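Aus dem Rathaus: Neues aus der Februarsitzung

Der Rat der Stadt Ralten hat in seiner Februarsitzung beschlossen, das Bürgerbüro im Stadtteil Plimthorpe wieder an einem zweiten Wochentag zu öffnen. Ab dem kommenden Monat steht die Außenstelle zusätzlich zum Donnerstag auch am Montag von 8 bis 14 Uhr für Meldeangelegenheiten, Beglaubigungen und die Abholung von Ausweisdokumenten zur Verfügung. Eine vorherige Terminvereinbarung wird empfohlen, ist jedoch für die Abholung bereits ausgestellter Dokumente nicht erforderlich.

Ferner hat der Rat die Förderrichtlinie für Nachbarschaftsprojekte neu gefasst. Eingetragene Vereine und freie Initiativen mit Sitz im Stadtgebiet können künftig einen Zuschuss von bis zu 1000 Euro je Vorhaben beantragen. Der Eigenanteil beträgt weiterhin 50 Prozent der nachgewiesenen Kosten; ehrenamtliche Arbeitsleistungen werden darauf angerechnet. Anträge auf Förderung von Festveranstaltungen mit überwiegend gewerblichem Charakter bleiben ausgeschlossen.
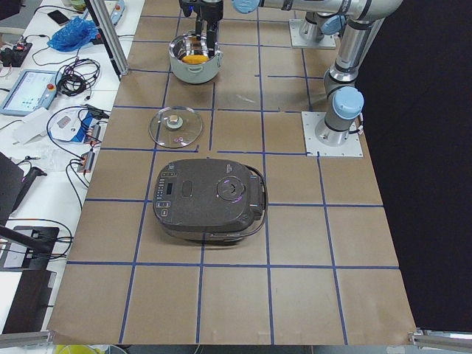 Reiskocher auf einer mit Packpapier und blauem Klebeband eingeteilten Tischfläche.

Zur Verkehrsführung am Patport nahm die Verwaltung einen Prüfauftrag entgegen. Anwohner der Uferstraße hatten in einer Eingabe mit nahezu 50 Unterschriften auf den zunehmenden Durchgangsverkehr hingewiesen. Untersucht werden nun eine Einbahnregelung sowie eine Begrenzung der zulässigen Höchstgeschwindigkeit. Das Ergebnis wird dem Verkehrsausschuss vor der Sommerpause vorgelegt. Bis dahin gilt die bestehende Beschilderung unverändert fort.

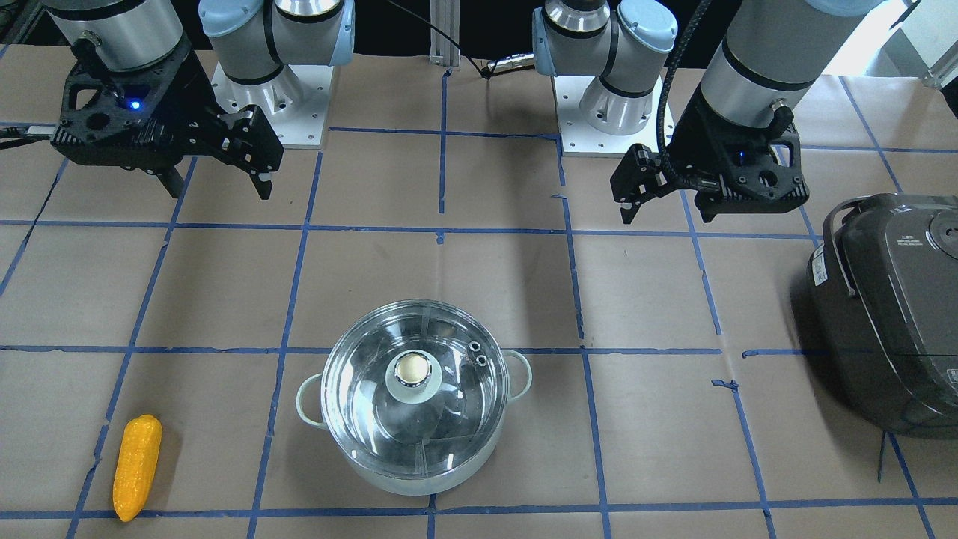 Die Eingabe sowie die Stellungnahme der Straßenverkehrsbehörde können während der Öffnungszeiten im Rathaus, Zimmer 14, eingesehen werden. Schriftliche Anmerkungen nimmt das Ratsbüro entgegen.

Vertagt wurde die Entscheidung über die künftige Nutzung des ehemaligen Amtsgebäudes am Maurya-Platz. Der Bauausschuss hat um eine ergänzende Kostenschätzung für die Dachsanierung gebeten. Die Fraktionen verständigten sich darauf, den Tagesordnungspunkt erneut aufzurufen, sobald die Unterlagen vollständig vorliegen.

Die Niederschrift des öffentlichen Teils der Sitzung wird nach ihrer Genehmigung im Ratsinformationssystem veröffentlicht. Antragsformulare für die Nachbarschaftsförderung sind im Rathaus und in der Außenstelle Plimthorpe erhältlich.

Stadt Ralten, Ratsbüro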